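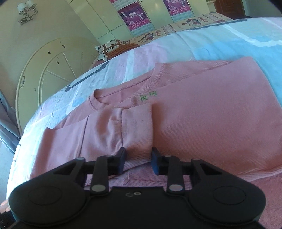

Ngata Hall Winter Clothing Program Opens for Donations

The winter clothing program at Ngata Hall will begin accepting donated knitwear in October, with an expanded schedule and a new set of guidelines on how garments should be folded and packed before they are brought in.

The program, now in its second season, supplies sweaters, cardigans and other warm clothing to students and families in the district at no charge. Last winter it distributed 1,464 garments to 164 households. Sweaters made up the largest share of requests, and adult sizes ran out before the end of the season.

"The need was greater than we had planned for, particularly for adult knitwear in good condition," said Bronwyn Halliday, program coordinator. "We would like to open this year with fuller shelves, and we would like the clothing to reach people looking the way it did when it left the donor's home."

Under the new guidelines, donors are asked to wash and fully dry each item at home, then fold it on a flat surface such as a bed or a large table. Sleeves should be brought in across the front of the sweater before the body is folded, with the cuffs laid flat. Ribbed necklines and cuffs should not be stretched or rolled. Folded sweaters should be stacked no more than six to a bag.

Hangers will no longer be accepted with knitwear. Program staff found last season that heavier sweaters stored on hangers had lost their shape at the shoulders, and 124 garments were set aside for this reason and sent to textile recycling.

Small embroidered details, name tapes and decorative stitching do not need to be removed. Halliday said that several donors had cut out stitching near the neckline last year in the belief that it was required, in some cases leaving holes in otherwise sound garments. Items with minor wear, such as a loose seam or a missing button, remain welcome and will be passed to the mending table, which meets in the ground floor workroom.

Donations may be left at the east entrance of Ngata Hall between 9 a.m. and 4 p.m. on weekdays. A second drop-off point will operate at the Skikico building, where the front desk will hold bags for collection until 5:30 p.m. Donors with more than two bags are asked to call ahead so that a cart can be made available.

The shelving in the sorting room has also been replaced. The new units, paid for by a grant from the Fement Fund, are deep enough to hold folded sweaters in a single row and are arranged by size – children's clothing on the lower shelves, adult sizes above. Color will no longer be used as a sorting category. Families visiting the hall last year reported that it made particular sizes difficult to find.

Appointments to select clothing will open in the second half of October. Each household may choose up to two sweaters per person on a first visit and may return later in the season as supplies allow. Proof of income is not required. Visitors who cannot come during the day may request an evening appointment, offered until 7 p.m.

The program does not accept coats, shoes or bedding. Residents wishing to donate these items may contact the Ngata Hall front office for a list of other collection points in the district. Printed copies of the folding and packing guidelines are available at both drop-off locations.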